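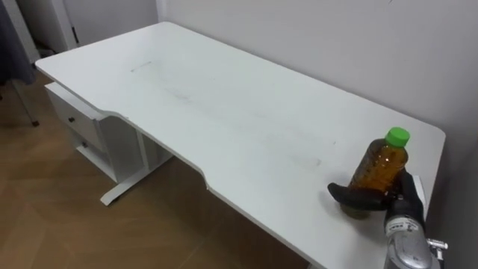

**Rullow 14 – fanless mini PC**

Updated March 18, 2025. Replaces the January listing, ignore the old price if you've still got it open in a tab.

Small, silent, metal case. Sits behind a monitor or flat in a drawer. No fan so no dust getting sucked in – the whole lid is the heatsink. Gets warm under load, normal.

### What you get

- Rullow 14 unit, 16 GB memory, soldered (can't be upgraded, please stop asking)
- 512 GB drive, one spare M.2 slot underneath
- Power brick, UK plug
- Monitor bracket plus four screws
- No keyboard, no mouse, no HDMI cable

### Chip

Pritden P51. Mixed cores, two fast and six slow. Fine for office stuff, browser with too many tabs, video calls, light photo work. Not a games machine. Older games at low settings, maybe.

Naylor board, same as the last model but with the second network port moved to the back where it should of been in the first place.

### Ports

Front: two USB-A, one USB-C, headphone.
Back: two HDMI, two network, two USB-A, power.

The front USB-C does data and display. It does **not** charge the unit. We had a few returns over this, so check before you order.

### Operating system

Ships with nothing installed. Windows 11 and most Linux builds go on fine. On Linux you want a recent kernel or the scheduler puts everything on the slow cores and it feels awful. Drivers for Windows are on the downloads page, get the network one first and put it on a stick.

### Which one do I need?

Rullow 14 if you want quiet. The Pesier has a fan and the quicker chip, costs more, and you will hear it. If you're compiling code all day get the Pesier.

### Stock and orders

200 in the warehouse now, grey only. Black is late – no date yet, will update teh page when it lands.

Trade orders over 2,000 pounds go through Zoi Xenos, use the trade form and put her name in the subject box. Everything else through the basket as usual.

Returns 51 days, unopened or faulty. Keep the box.

### Known issues

Wake from sleep with two screens attached can leave the second one blank. Unplug it and plug it back in. BIOS fix is being tested.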